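整理师多洛雷斯·马尔凯蒂:我不太相信收纳罐

分类:居家 > 厨房 > 储物与收纳 标签:人物访谈、密封罐、台面整理

多洛雷斯·马尔凯蒂约我在她的工作室见面,地址在一家修鞋铺楼上,门口没有招牌。我到的时候她正在往外搬一纸箱空罐子,都是客户不要了的。她做厨房整理有些年头,最早在餐馆管干货仓库,后来才转到私人住宅。我去之前做过一点功课,知道网上有不少人夸她,也知道她收费不低,所以第一个问题问得不太客气:厨房乱,自己收拾一下就行了,为什么要花钱请人?

她没有生气。“大部分人确实不用请,”她说,“我有时候在电话里就把人劝退了。你家要是只有两个抽屉乱,你听一集广播剧的工夫就弄完了。”

那什么人需要请?她想了想,说是那种已经买过三轮收纳用品的人。第一轮是玻璃的,第二轮是塑料的,第三轮是那种浅色带金属边的罐子,摆在台面上像样板间。“东西越买越多,面粉还是装在原来的纸袋里,用夹子夹着,塞在罐子后面。”

我对收纳罐这个话题一直有疑心。这几年凡是讲厨房的文章,翻到一半总要推荐一套罐子,从糖到燕麦到咖啡,一样一个,颜色统一。我自己的母亲一辈子用饼干铁盒装面粉,也没见生过虫。我把这话跟马尔凯蒂讲了,她笑起来,说她母亲也一样,不过她母亲的面粉是生过虫的。

“生虫跟罐子关系没有那么大,”她说,“虫卵很多时候是跟着粮食一起买回来的。你把有虫卵的面粉倒进一个再漂亮的罐子,它照样在里面孵。新买的面粉量不大的话,先封好冻几天,拿出来放回室温再开封装罐。别一拿出来就倒,会有水汽,结块。”

我问她,那密封圈呢?商家都说密封圈是关键。

“密封圈有用,前提是你洗它。”她从纸箱里翻出一个盖子,把胶圈抠下来给我闻。有一股陈油味。“这个装过坚果。坚果的油会走到胶圈里,你用洗洁精擦盖子,擦得再亮,这一圈没拆下来,下次装茶叶,茶叶就是这个味道。”

那么一个罐子到底值不值得买,她用什么标准判断?她给的答案比我预想的要琐碎得多。先看口。口要能伸进去一只手,起码伸得进一把量勺带一只拳头;口小的罐子洗不到底,装粉类的东西又会在肩膀那里积一圈。然后看盖子是往上拔的,还是旋的,还是扣的。往上拔的盖子配轻的罐身最麻烦,一只手拿着勺子,另一只手去拔,罐子跟着一起起来,里面若是咖啡豆,就撒一桌。

“你在店里试过没有?”她反问我,“店里的罐子都是空的,你两只手去开,当然好开。回家是一只手的事。”

我说我没试过。我确实从来没有在店里打开过一个罐子。

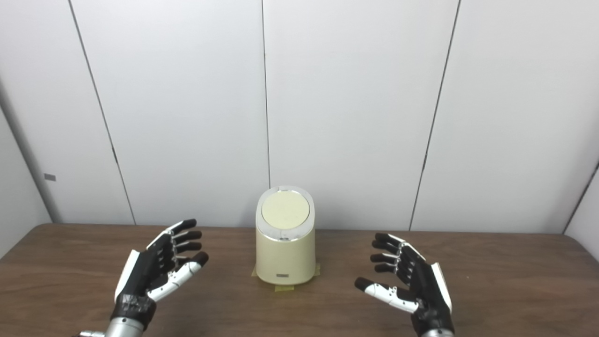
关于罐身的形状,她也有一套说法,我听下来有一半同意。她认为圆罐放在台面上是好的,放进柜子里就浪费,四个圆罐挤在一起,中间空出来的地方什么也塞不进去。方罐省地方,可方罐的角落不好洗,倒东西的时候粉会卡在角里。椭圆的介于两者之间,“两头的好处都沾一点,两头的坏处也沾一点”。我不同意的那一半是,她觉得台面上最多只该留一个罐子,装每天都要用的那样东西,别的一律进柜。我说我每天早上要用咖啡、糖和燕麦,难道开三次柜门?

“那你就开三次柜门。”她说,“柜门又不重。”

我觉得这话没有道理,当时也这么讲了。她后来松了一点口,说如果柜子离水壶远,可以留三个,但要放在一个托盘里,擦桌子的时候整个端走。我注意到,托盘也是要花钱买的。她说用旧烤盘就行。

再说颜色。我问她对奶油色怎么看,这两年到处都是奶油色,罐身、水壶、烤面包机,连擦手巾都是。她说颜色她不管,她管的是看不看得见里面。“不透明的罐子有一个好处,避光,咖啡和茶叶都喜欢。坏处是你不知道还剩多少。客户家里最常见的情况就是打开一看,空的,或者打开一看,满的,结果刚又买了两袋。”

解决的办法她讲得很干脆:贴标签,标签上写品名,罐底写开封日期。有些罐子自带一小块金属牌,她不太看得上。牌子大多小,只能当装饰,要写字还是得另贴。她用美纹纸胶带,拿油性笔写,换内容的时候一撕就掉。不要用打印的透明标签,撕完留胶,客户会怪到她头上。

“金属边呢?”我问。

“金属边好看,也爱藏东西。”盖子和边圈之间有条缝的那种,湿手摸过几次,缝里就积一道灰黑的线,要用软毛牙刷去刷。不要用钢丝球,亮面一刮就花。她说有一位客户把整套罐子放进洗碗机,出来以后边圈起了水渍,打电话来问她能不能去掉。用白醋擦了一遍,淡了些,没有全去掉。

谈到钱的时候,气氛稍微硬了一点。马尔凯蒂和一个叫 Murkberg 的厨房用品店有合作,她给客户列的购物清单上常常出现这家店的东西。我问她是不是拿提成。她承认拿过,去年八月以后就不拿了,改成店里给她的客户打折。“你可以去问古尔纳尔,”她说,“账是她管的。”

古尔纳尔·舒贾伊是她的搭档,当时正在里屋接电话。电话打完她出来,证实了这件事,但补充说店里每个季度仍然会送样品过来,用完不必还。我看了看那箱空罐子,没再往下问。读者可以自己掂量。

我后来打电话找了两个她的客户。一位是皮尤米·坦比亚,厨房很小,冰箱放在走廊里。她说马尔凯蒂来了一天,扔掉了很多东西,她心疼了一星期,后来想不起来扔的是什么。她对罐子没有什么意见,只是抱怨盖子:“我手小,又有点关节炎,有一个盖子我到现在都要叫我先生开。她走的时候没有问过我这个。”

我把这句话转给了马尔凯蒂。她沉默了一会儿,说这是她的疏忽,应该让客户当着她的面把每一个罐子都开一遍。

另一位客户沃特·德克尔就没有这么客气。他付了整套服务的钱,买罐子又花掉500欧元,三个月以后台面恢复原样。“她给我设计的是一个她自己会用的厨房,”他说,“我是那种回家就把钥匙、信、半根法棍全扔在台面上的人。再多的罐子也装不下半根法棍。”

对德克尔这样的情况,马尔凯蒂的回答是,有些人不该整理厨房,该在门口放一个桌子。我觉得这个回答有点狡猾,可是细想也挑不出大错。

我们又回到罐子本身。她在餐馆仓库的时候,粉类一律装在大桶里,桶是白塑料的,盖子用记号笔写字,从来没有人嫌难看。她说家用的罐子卖得贵,贵在大家把它当摆设。她不反对摆设,但不喜欢人家把摆设当成方法。“你买了罐子,觉得事情做完了。其实事情是,每次买米回来你愿不愿意先把旧的倒出来,洗,晾干,装新的,再把旧的盖在上面。多数人直接往上倒,最底下那层米就一直在那里。”

晾干这一步她讲了两遍。罐子洗完,倒扣在架子上过一夜,盖子和胶圈分开放。赶时间的人用布擦一擦就装,罐壁上那点潮气足够让糖粉在底下结成一块饼。

还有放的位置。灶台边上不放,蒸汽和油烟会往盖缝里走;水壶旁边也不放,道理一样;窗台上更不要放,早上晒得发烫,晚上又凉下来。我问那还剩哪里。她说你看,所以我说放柜子里。

她绕回来了。

我问她有没有测试罐子的习惯。她说有,办法土得很。装满米,盖好,横过来,放在水槽里摇几下,看漏不漏。然后用一只手开十次,左手五次,右手五次。再装满水拎一圈,看滑不滑。哑光的罐身干手拿着舒服,手上有油的时候反而留印子,一抹一道。亮面的容易擦,可是手湿的时候要小心。

“你要是让我说一个最不值得买的,”她临走前说,“是那种一套七个、大小从大到小的。最小的那个你永远不知道装什么。”

最后装了什么?我问。

“橡皮筋。”

回来的路上我去了一趟超市,站在货架前面,用一只手开了几个罐子。有一个打不开。旁边理货的人看着我,我把它放了回去。家里那只饼干铁盒还在用,盖子要用勺柄撬,按马尔凯蒂的标准大概第一关就过不去。我给它底下贴了一条胶带,写上了4月25日。

读者评论(4)

阿尔达兰·卡尔马尼:终于有人问提成的事了。不过“样品不必还”这句,作者应该再追问一下。

小锅米线:冻面粉这个真的有用,我冻了两年没见过虫。但是冷冻室小的人家怎么办,冻了面粉就没地方放饺子了。

厨房在阳台:不同意开三次柜门。我家柜子在头顶上,每天早上踮脚三次,她来踮。

老唐:胶圈那一段看完,我去把家里的拆下来闻了一下,今天晚饭不想吃了。

相关文章
旧烤盘还能做什么
米缸里到底该不该放大蒜
Murkberg 新店走访:货多,价也高
门口那张小桌子:玄关杂物的几种放法
去掉罐身标签残胶,试过的几样东西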